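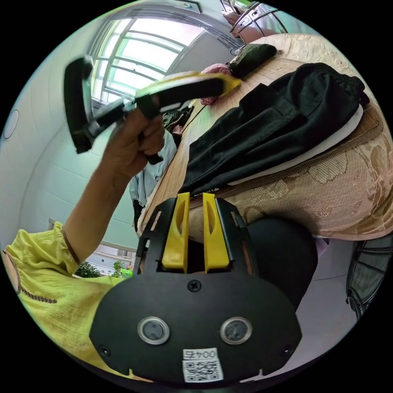 September, after lunch

Dye fastness, black cotton, Nedska fixative. Supplier sheet says no visible loss after 35 washes. Doesn't say whose eyes, what light, or what they washed it with. Eino wants to put the claim on our order form. I'd wait.

We've done 12 washes so far, Cirkik powder, warm cycle. Treated and untreated swatches both grayer than the reference. Saturnino scored them on his Dullisness scale (0 to 5) and gave treated a 2, untreated a 3. He knew which was which. Esperanza scored them with the backs covered and had them level.

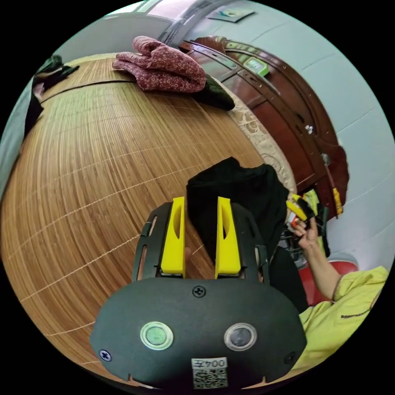 Unit 004, left button lit pale green.

Rinse water from the treated set still came out tinted at wash 9. If the fixative had bonded the way the sheet says, I'd expect it clear by then. Could be loose dye from the cut edges. Leandro to overlock the next lot before we argue about it again. 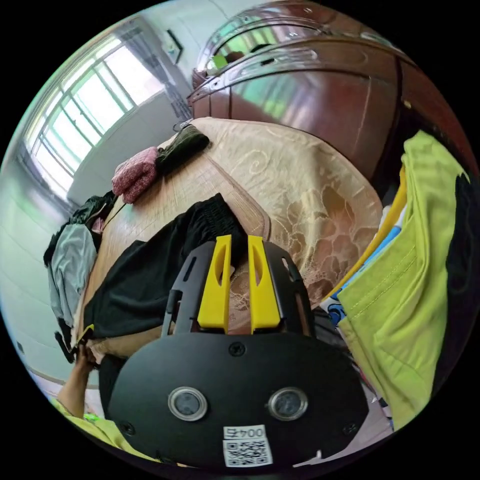
Scoring black by eye is the weak point in all of this. Tired black passes for fresh when there's something bright beside it, and we keep judging in whatever light and company the cloth happens to be in. Take the black garment on the bed, with a yellow-green sleeve right up against it: I wouldn't put a number on that black. Gray card only from now on, north window, plain cuffs.

Manzano batch 193 next. Ask Amparo for the untreated half from the same bolt. Blind labels this time, Saturnino.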